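Zunuslow Community Help
We use cookies to keep you signed in and remember your settings. By staying on this site you agree to this.
3 min read
Last updated 15 Mar 2018

Joint statement vs joint declaration vs MOU after a state visit - which one counts?

Noemí Palacios

Need help fast, writing a 1000 word piece for our local foreign affairs newsletter (Lema, very small, don't bother looking). It's on what comes out of presidential visits. Two leaders meet, delegations sit across from each other, then there's a "joint statement", sometimes a "joint declaration", and a stack of memorandums on trade and transport and whatever. News reports use the words like they're all the same thing. Are any of these binding? And who writes the statement, the host? My editor wants it before the April issue and I've got 439 words so far, most of them bad.

Also if one side puts out its own version on its own website and it doesnt match, which do I quote?

Chun-hung Huang

Did protocol work for a trade office for a while, so from memory.

The title tells you very little. Look at the verbs. "Shall" and "agree", plus a clause about entry into force, and you're probably looking at a treaty, whatever it says on top. "Intend", "will seek to", "welcome", "express their readiness" - political commitment only. Most MOUs are meant to be non-binding, but some are binding, so you have to read the text. Ratification is a seperate step and can take years.

Drafting usually starts well before the plane lands. Host side often sends the first draft, embassy sends back changes, and the last fights are over a word or two in the paragraph on third countries. By the time the leaders sit down it's mostly done.
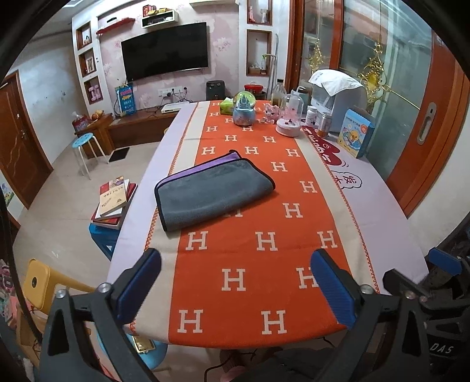 Does a joint statement have to be signed to be official?

It can be official without a signature. Many are just issued by both governments on the same day, and what matters is that both sides agreed the text.

On your last point. If there are two versions, check first that they're both claiming to be the joint text. Usually one is a readout - that's one government's summary of the meeting, and it'll play up what that government cared about. Quote it as "according to the host's readout". Never as what both sides said.

Sharon Lyimo

agree with the above mostly. just count the promises vs the actual deadlines, you'll find plenty of the first. I read 27 of these for a class and the security paragraph was near enough the same every time 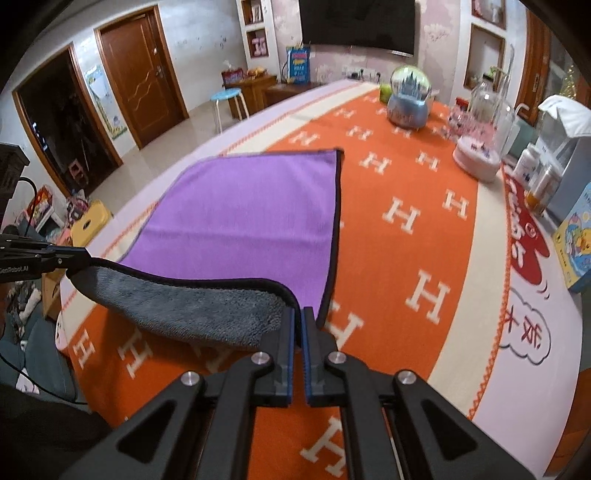
Purple towel with its gray side folded back, on the orange "H" print blanket.

Gitau Shemweta

Adding one thing on languages. Look at the very end of the document. It'll often say something like "done in two originals, each in the X, Y and English languages, all texts being equally authentic", and sometimes that English prevails if there's a dispute. If there's a line like that, quote the English and you're fine. If not, say whose translation you used.

Binding treaties are supposed to be registered with the UN under Article 102 of the Charter, so the UN Treaty Series is worth a search. Slow though - recent ones may not be up yet. Not being there doesn't prove it isn't a treaty.

Noemí Palacios

Thanks all, the readout thing was exactly my problem, I had been quoting one as the joint text. Fixing now.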